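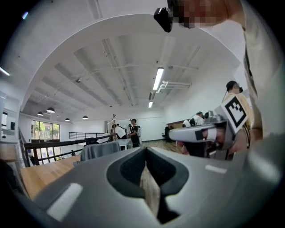
Last updated: October, by Anju Pal
2 min read

I've been leading workshops on meetings and public speaking for longer than I'd like to admit, and the thing I get asked about most is my timer. So I finally gave it a page of its own!

It's called the Flalholm, and it's a desk clock for speakers. You set your talk length with one big dial, put it on the lectern, and the face goes from green to amber to red as you go. No phone, no app, no buzzing in the middle of your best story. I set mine to go amber with 7 minutes left (you can change that with the little wheel on the back, and I'd play with it at home before you try it in front of people).

My friend Babita Nautiyal makes them in Hurkitbridge. She based the dial on a darkroom timer from 1978 that used to sit in her uncle's shop, and it has that same lovely heavy click when you turn it. Mine has been through 26 conferences now and the only thing I've replaced is the batteries.

A few things you'll want to know before you order. It takes two AA batteries, which aren't in the box. The longest talk it'll handle is 90 minutes. It comes in cream or dark green, and the cream shows fingerprints, so I'd go green. There's no sound at all, and I know some of you want a chime, but Babita won't budge on that one and I've stopped asking.

If you run panels, get the pair. One faces the moderator and one faces the speakers, and you dial them in separately. Ha-neul Ko handles the orders, so write to her if you need more than a pair or want them engraved.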